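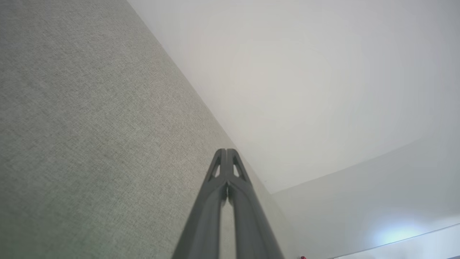 # The Laundry Will Wait

Every few months another company announces that the home robot has arrived. The claim deserves a boring test, so I went looking for the dullest chore on offer: get the clothes off the couch and into the basket.

Sestent, a young firm that wants to put a two-armed machine in ordinary living rooms, says its robot can already tidy up. Its brochure promises 200 "home skills." Guvodance, a rival, promises 1001. Neither number means much to me. A skill, in this business, can be opening a drawer that was built to be opened by a robot.

Clothes are a harder customer. A mug keeps its shape when you touch it. A jacket doesn't, and the same jacket dropped twice will land two different ways. Sleeves go inside out, linings flop over, and the part you can see may not be the part that holds the weight. People sort this out with their fingertips, mostly without looking. A machine with two stiff fingers per hand has to pick a spot, pinch, and hope the rest comes along.
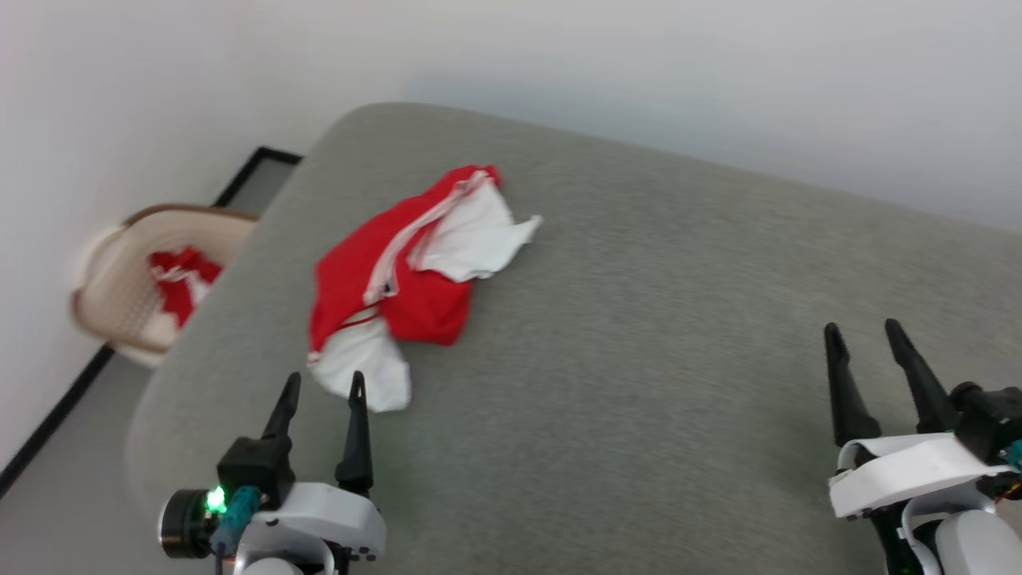
*Two grippers, one gray sofa, and a red and white garment still to be dealt with.*

I have sat through enough demonstrations to have a few questions ready. Who put the basket there? How many tries were thrown out? What happens when the shirt slides behind a cushion? Sestent told me its machine finished the job in 228 seconds on a good run. I asked for the bad runs and was offered coffee.

The shop floor is supposed to be further along, and in places it is. Brekero, which packs bedding, has kept machines on one line for 7 years, lifting sealed boxes that are all the same size. The loose sheets are still folded by hand. At Soriano, a commercial laundry, managers tried an automatic sorter last January and went back to people before spring - the wet towels beat it.

I don't doubt that the hardware is getting better, or that somebody will sell a lot of it. But a household is a pile of small exceptions, and a person clears most of them on the way to the kitchen. Until a company lets me bring my own laundry, on a Sunday, unsorted, I'm keeping my money.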